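# Chapter 3. Good Practice for Hand-Held Grippers

*Dorian Lacroix and Ishbel Rutherford*

In the first two chapters we looked at robot arms that stand behind a fence. The rules for such arms are old and well known. In this chapter we leave the fence and go into ordinary homes, where a person carries the gripper in the hand and a robot later learns from the recordings. The fence is gone, but the need for rules remains.

After this chapter, the reader should be able to

- prepare a room and a gripper before recording;
- decide if an item of cloth is suitable for a task;
- write a session record which another person can check.

We use the word *operator* for the person who holds the gripper, and *host* for the person who lives in the home. Sometimes they are the same person. The duties of each role still apply, and they should be signed for separately.

Cloth receives the most space in this chapter. A rigid cup has one shape, and a garment has a new shape every time it is put down. When dark fabric lies on a patterned bed covering, its outline is easy to find, but the folds inside it are much harder to judge. The operator should therefore approach slowly, with the fingertips open, and should choose the fold before closing them. 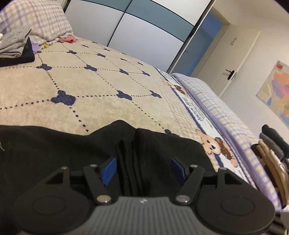 **3.1 BEFORE THE FIRST GRASP**

The two fingertip pads are the only parts of the gripper which should touch the cloth. Check both pads for dirt and for loose edges. Then open and close the fingers 17 times without any object. If the movement catches even once, the gripper must not be used in this session.

Next, look at the room. Household rooms contain many things that are not part of the task: pillows, folded clothes, bedding, a map on a wall. The operator does not need to remove them, and a robot trained only in bare rooms will perform poorly in real ones. Printed text is a different case. The host must be asked if any letters, labels or papers should be covered, and the answer goes into the session record.

One recording period should not be longer than 40 minutes. A tired wrist changes the angle of approach, often before the operator notices it.

**Key terms:** operator, host, session record, approach angle

**3.2 The Session Record**

The Stonitz form, printed at the end of this chapter, has two pages. The first page is completed before the work and the second immediately after it. Corrections are made with a single line, so that the old entry can still be read.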